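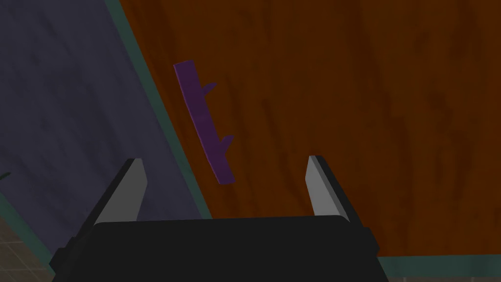 Gendton, May 2019 – Govulura has released version 2 of Killeletti, its motion planning software for robots with one or two arms. The update adds a grasp planner that checks each reach against nearby walls and furniture before the arm moves.

Developers can try their code in simulated rooms first. The release ships with 200 rooms and 1137 objects, from small household items to sets of drawers. Lighting, surface textures and camera tilt can be changed between runs.

Masanja, the company's perception module, is now part of the same install. Existing users can move their projects over with a single command.

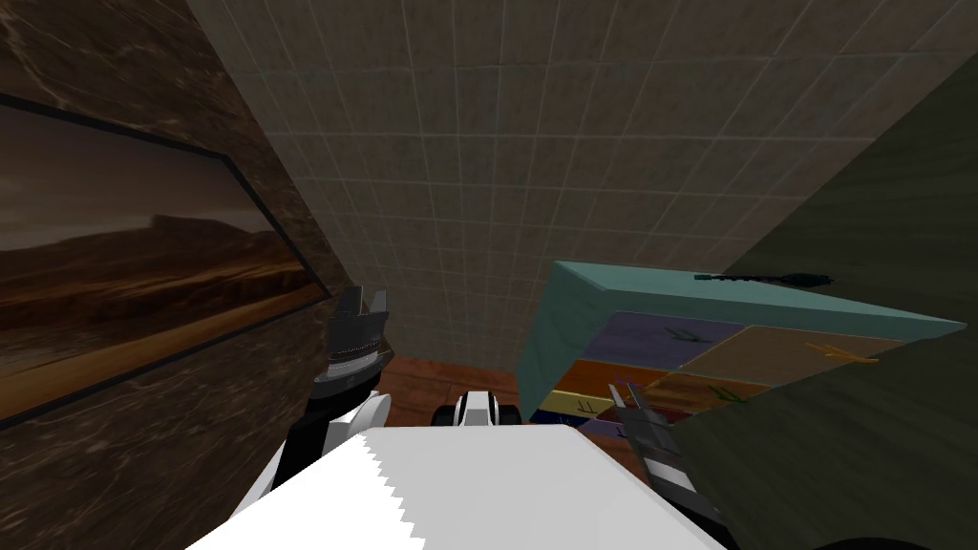

Does Killeletti need a real robot to run?
All planning and testing can be done in simulation on a desktop computer. Support for 18 arm models is included for teams that have hardware.

The update is available to current license holders now and to new customers in June.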